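Place Setting

The inventory form had 13 lines and Teodor Sârbu had filled in two of them. Line one was the table. Line two was the light over the table, which he had entered as working.

"You don't need the light," said Knut Lindemann. "The light is the building's."

Teodor crossed out line two. The form did not provide a way to delete a line, so he wrote VOID beside it and initialed the margin. He then had one line filled in.

The instruction from Davar had come at seven in the morning. It consisted of a single page. The setting for one person was to be laid out as it had been laid at the house in Eltley, using the original articles where these were available and equivalent articles where they were not. Each article was to be entered with its position. The client would come at four to look at it. The client's name was Lenz and she was the daughter.

Davar handled estates. Most of the work was furniture, and most of the furniture went to the depot at Zondgate, where it was measured, tagged and stacked by height. A contested estate took longer. In this one a brother and a sister agreed on the house, the car and the 2,000 in the savings account, and disagreed on the contents of one kitchen shelf. Each said the other had taken the wrong set. Davar had proposed that the articles be laid out and looked at by both parties, separately.

"Mat first," said Knut.

Teodor unrolled the mat. It was blue, with dark dots and loose letters printed over it. It had been rolled with the printed side inward and the two short ends lifted. He pressed them flat with his forearms and held them down for a minute by the clock.

"Is it a child's mat?" he asked.

"Enter it as a mat."

"It has letters on it."

"Then enter it as a mat with letters."

He entered it as a mat with letters. Under Position he wrote: center of table, long side toward the diner. He checked the distance to the table edge at the left and at the right, found a difference, and moved the mat until there was no difference.

The plate was in the second box, in newspaper. It was square and black and had two flowers on it, one large and one small. The statement from the brother said the large flower was always at the lower right. The statement from the sister said their father set the plate down however it came out of the cupboard and that nobody in the house had ever looked. Knut read both statements aloud in the same tone.

"Which do we use?" said Teodor.

"The one that gives a position."

He put the large flower at the lower right. He wiped off his thumbprint with the cloth, then wiped off the mark left by the cloth.

The fork went on the left and the knife on the right. Both had pink handles. He set them with the handles level and stepped back to the wall to check that they were parallel. The knife was out by a small amount. He corrected it, and the fork then looked wrong, and he corrected that. Knut waited with the form.

The mug was dark blue. It went at the top right corner of the mat, above the knife. The statements agreed on the mug. They agreed on it in nearly the same words, and Davar had underlined the passage in both copies. 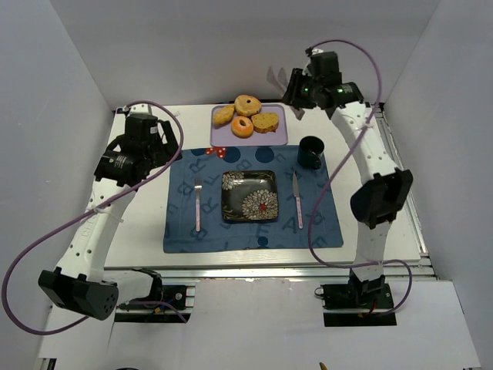
"The tray is the problem," said Knut.

The tray was lavender and it went beyond the mat, on the far side. Both parties had mentioned it. The sister had said that there was always something on it from the bakery, and that if there was nothing on it he would not sit down. The page from Davar said: baked goods, four, mixed.

"Where do we enter those?" said Teodor. "They aren't in the estate."

"Equivalent articles."

"Equivalent to what? There's no record of what was on it."

Knut turned the page over. The back was blank. He turned it over again.

"Doughnut," he said. "Doughnut. Fried item. Slice."

Teodor wrote it down in that order. In the column headed Value he put a dash four times. In the column headed Disposal he put a question mark once and drew a line down through the other three.

That took them to half past two. Knut sat on the packing case and went through the file from the beginning. Teodor read the form against the table, line by line, touching each entry with the end of the pencil. When he reached the mug he stopped.

"It says handle to the right," he said. "Both of them say to the right."

"It is to the right."

"It's to the lower right. It's turned."

Knut got up and looked. He looked from the side where a person would sit, then bent his knees until his eyes were at the height of a seated man's. He stayed there for some time.

"How old was he?" said Teodor.

"It's in the file."

"I mean when they were living there."

"Fifty-nine when the second one moved out." Knut straightened up, one hand on his back. "You'd want it turned. If it was straight out to the side you'd have to bring your elbow round. Try it."

Teodor tried it in the air, without touching anything. He tried it the other way.

"So what do I enter?"

"Right," said Knut. "Enter it as right. And leave it how it is."

He entered it as right. He signed at the bottom and Knut signed below him, and the carbon copy went into the folder with the two statements.

The client came ten minutes early. She kept her coat on. Knut gave her the form and explained the columns, and she held it without reading it. She walked to the near side of the table and stood where the chair would have been.

"Is this what he told you?" she said. "My brother?"

"It was compiled from both statements," said Knut.

She looked at the tray. Then she asked whether she was permitted to touch the articles, and Knut said that she was, provided any change of position was noted. Teodor turned to a clean sheet and wrote the time at the top.

She did not move the plate or the mug. She reached across the mat and took the slice, and broke the corner off it, and ate it standing up.

"He'd have had that one first," she said.

Teodor looked at Knut. Knut nodded at the sheet.

Under Article he wrote: slice. Under Change he wrote: corner. She was still eating, so he left the next line open.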